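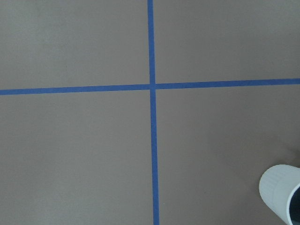
*Viorica Hoxha*

## Marking out a table with painter's tape: common questions

**What is the tape cross for?**

It splits the tabletop into four work areas. At Workneh we use one for sorting, one for folding, one for labels and one for finished sets.

**Does it have to be blue tape?**

No. We use blue because it shows up well on our gray-brown top. Green painter's tape is fine too. Don't use packing tape or duct tape, as both can leave glue behind.

**How do I lay it out?**

1. Wipe the surface and let it dry.
2. Measure the middle of each side and make a small pencil tick.
3. Run one strip straight across in one direction.
4. Lay the second direction as two pieces, one on each side of the first strip.
5. Press everything down with a dry cloth.

**My two side pieces don't line up. Should I redo them?**

Only if you measure from the tape. A small step at the crossing makes no difference for sorting. For cutting or squaring work, lift one piece and set it again against a ruler.

**Why not run the second strip over the first?**

You can. A full overlap makes a raised spot in the middle, and paper corners sometimes catch on it. Ibsa Birhane prefers the overlap on the packing table because it's quicker.

**How long can the tape stay down?**

We change ours after 12 days. Follow the limit on the roll if it's shorter, and keep taped tables out of direct sun.

**How do I get it off cleanly?**

Peel slowly, folding the tape back over itself at a low angle. If an edge tears, start again from the other end. Leftover glue comes off with warm water and a little dish soap.

**Can I write on the tape?**

Yes, with a permanent marker. Write before you stick it down so the ink can't run onto the table.

**Where are the spare rolls?**

Second drawer under the sink. Tell Abenezer Endale when there are 2 left.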